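Cekero

Playback and time alignment tools for two-arm recordings

Cekero is a small set of command line tools for checking, trimming and aligning logs from a pair of table-mounted robot arms. It reads joint states, gripper commands and camera frames that were written on separate clocks and puts them on one timeline. The Astarero policy code reads the output directly. Other training code can use the plain export.

Last updated January 7, 2024. Maintainer: Vittoria Carbone.

Requirements

Python 3.9 or later
ffmpeg on the path
The Cadura log reader, version 12 or later

Installation

Clone the repository, create a virtual environment and run pip install -e . from the top folder. The tests need the small log in tests/data, which comes with the repository.

Usage

cekero check LOGDIR
Reads every stream and reports gaps, repeated timestamps and joint values outside the limits in the config file. It changes nothing on disk.

cekero align LOGDIR --out OUTDIR
Resamples both arms to the camera clock. Joint positions are interpolated. Gripper commands are held at the last value sent, so a close command never shows up as half closed.

cekero trim OUTDIR --still 368
Removes frames at the start and end where neither arm has moved. The number is the shortest still period to remove, in milliseconds.

cekero export OUTDIR --format plain
Writes one folder per episode, with a table of states and a numbered set of frames.

Configuration

Settings are in cekero.yaml. The ones most people change are:

max_gap_ms - the longest gap that align will fill. Default 570.
buffer_frames - how many frames are kept in memory. Default 2,000. Lower it on small machines.
arm_order - left first by default. Left and right are always named from the fixed camera's view.
wrist_clearance - the distance between the two wrists below which a frame gets the "near" flag.

Wrist clearance

The flag is computed from forward kinematics only. Each wrist is modeled as a capsule, and the gripper and finger are added as boxes. Cables are not in the model. On our arms they run along the outside of the links and loop up past the wrists, and a planner that uses the flag as its only collision check will not know about them.

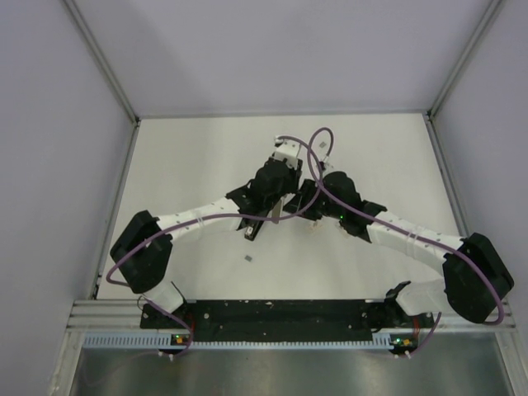 The near flag does not mean that the arms touched. Many useful poses have the grippers side by side over the middle of the work surface, and dropping all flagged frames will remove most handovers. We keep them in training and leave them out only when fitting the arm-to-arm calibration.

Known problems

Align fails without a clear message if one arm's log is empty. Run check first.

Small parts on the work surface are not tracked. Cekero only knows about the arms, and object labels have to come from somewhere else.

Logs written before May used the old Chung joint order. Pass --joint-order chung to read them. The reader can't detect this by itself - the files have the same header.

License

MIT. See the LICENSE file.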